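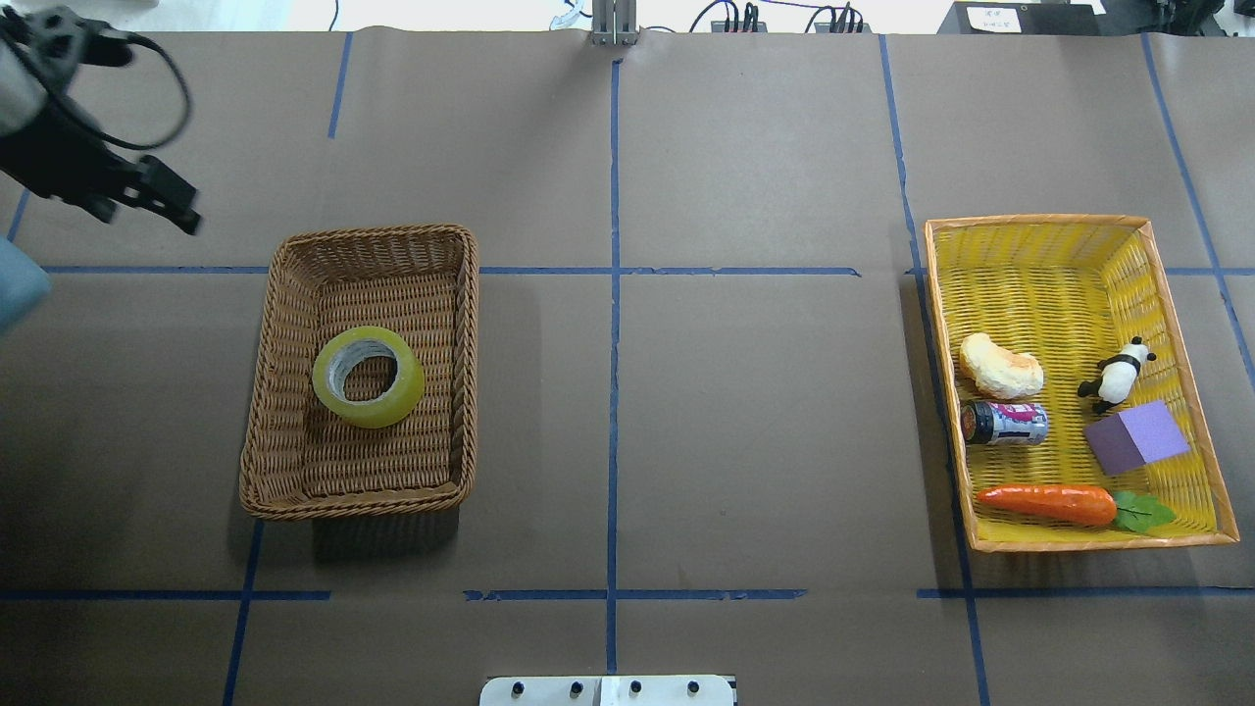
**By Chi-keung Kong** | 29 Mar 2018

I have wanted a robot to tidy up after me since I was six, so when Iltska offered me a couple of days with its Sallmont kit, I said yes before I'd finished reading the email. (My wife would like it noted that I can tidy up after myself. I would like it noted that I was on deadline.)

The Sallmont is a rental. You pay $761 a month and you get two arms, the grippers, the cameras, a teach pendant for each arm and the software that ties it all together. Iltska is pitching it at small packing shops and schools, the kind of place that has a boring sorting job and no robotics department. I tried it at the company's demo shop in Diltetti, where they sat me down with a cup of very strong coffee and a 40-page manual and pretty much left me to it.

I read ten pages. Then I got impatient and started pushing buttons.

The starter job is called Basket to Basket, and it's as plain as it sounds. You choose a thing, you choose where it should end up, and you teach the arm the trip in between. The things are toys and shop odds and ends. I had a panda, a carrot, a piece of toy bread and a purple foam cube, all in with a little can, and I got attached to the panda right away. The foam cube was the easy one, as you'd guess — it squishes, so the gripper can be a bit rude with it. The panda took me most of a morning. Legs are hard! 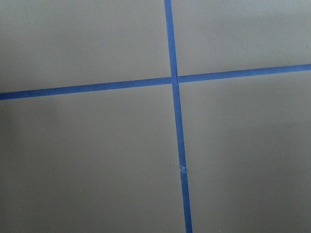
Setup is the part I'd been dreading, and it's where the Sallmont won me over a little. I figured there'd be laser pointers, or some fussy printed mat that costs extra and curls at the corners. Nope. You mark out your table with blue painter's tape and tell the software where the cells are. Your lines don't have to be beautiful, either. Mine had a ragged little joint where two pieces met, and the strip below it sat a hair off from the one above, and I was sure I'd have to peel it all up and start over. The manual says to leave small stuff like that alone, so I did, and the arm went on finding its cells all afternoon.

The pendants are less lovable. They work, and the touchscreens are a decent size, but the menus go down and down, and the button I wanted was always one level below where I was looking. Saving a position takes three taps. Saving it under a name you'll recognize tomorrow takes a lot more, and I ended up with a list that read "basket," "basket new" and "basket new good." I'm told there's an update planned for December.
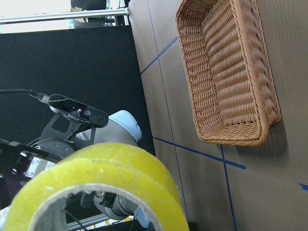 *Wicker basket on the Sallmont work surface in Diltetti, with packing tape in the foreground.*

Packing tape was my second-day project. It seemed like a fair test for the packing shops Iltska wants to win over, and a roll is a funny shape for a two-finger gripper: grab it across the outside and it may be too wide, so you go for the edge, with one finger in the hole. I got that working after lunch, and I may have cheered. Then I moved the basket half a cell to the left, just to be mean, and the arm went politely to where the basket used to be and closed on nothing. You have to tell it. There's a camera routine that's supposed to catch this kind of thing, but it's off by default and I found it on page 31, long after I'd stopped reading.

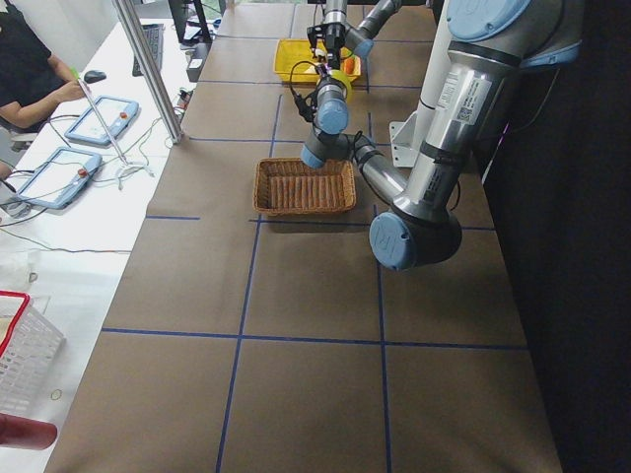
I should say something about Weerakoon, too, as that's the name everybody brings up when you mention renting an arm. Weerakoon's kit is cheaper and a lot quicker to learn, and if all you need is one arm doing one thing, I'd go there first. What you're paying Iltska for is the pair. Having one arm hand a job over to the other is built in from the start, and I had a simple handoff running before I went home, with no code and only a small amount of muttering.

So would I rent one? For my kitchen, no, and I did ask whether it would fit. For a shop with a few dull sorting jobs and one patient person to look after them, I think it's worth a month's money to find out. Ask for the training day, which Iltska throws in free but doesn't mention on the order form. Bring your own tape. And read past page ten, please — the camera routine is on 31.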